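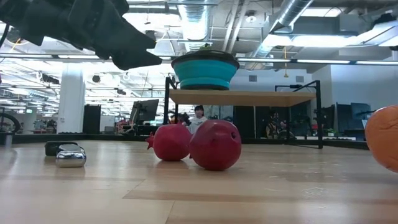 4/3/21

Woke at five with the radiator knocking and lay there composing letters to the gas company. I am very good at these letters. I have never mailed one.

Yeshi Degefa called before eight to remind me that I had agreed to translate my grandmother's notebook for the family, all 212 pages of it, by November. I remember agreeing to "take a look." Yeshi remembers a promise made in front of witnesses, and she can name them. She has the memory of a court clerk and roughly the same warmth.

So I took a look. The notebook is mostly accounts. Grandmother wrote down what she paid for everything, who she paid, and what she thought of them afterward. Onions, 69, from the thief. Onions again, same thief. There is a long gap one spring and then a single line that says the roof is finished and she will never speak to the man again. Next page, he's at dinner. No explanation. I read ahead looking for one and found a recipe for lentils with the amount of salt left out, which I believe was deliberate.

My mother used to say that Grandmother only forgave people on paper. I can't find much of it on the paper either.

Got through nine pages before lunch, then lost an hour to one word. It could be "cousin" or it could be "bucket." The sentence works both ways. Sent it to Desta Feyisa, who wrote back that it was clearly "bucket," and then, twenty minutes later, that it was clearly "cousin," and then that she had a meeting.

Walked down to Lemma for coffee to get away from the handwriting. They've put the small cup up again. Grandmother would have written that down, with a remark. Liya Gebreyes was at the window table with her laptop and a scarf the size of a bedspread, and she waved me over, so that was the afternoon. She has quit the choir again. The new director wants them to sing with their eyebrows. I asked what that meant and she demonstrated, and a man at the next table moved.

Liya thinks I should stop translating and just tell everybody what's in there over dinner. I said Yeshi wants it typed. Liya said Yeshi also wanted a bread machine, and look how that went. I couldn't argue – it's in my closet.

Came home by way of the hardware store for a radiator key. They had four sizes and I bought the wrong one, as I found out on my knees in the hallway with a saucepan. The knocking has now moved to the bedroom, where it seems happier.

Leftover soup. Mekdes Teshome texted during the second bowl to ask whether the notebook mentions a loan to her father. It does. It mentions it on five different pages, in darker and darker ink, up to 145 by the end, and the last entry is underlined so hard it went through to the lentils. I wrote back that I hadn't reached that part yet.

Two more pages after supper. Rain, a wedding she didn't care for, soap. Then a whole line about a blue dress, which is the first thing in there she seems to have liked. She doesn't say what she paid for it.

Have to exchange the radiator key tomorrow. Find the receipt – coat pocket, I think, or the soup.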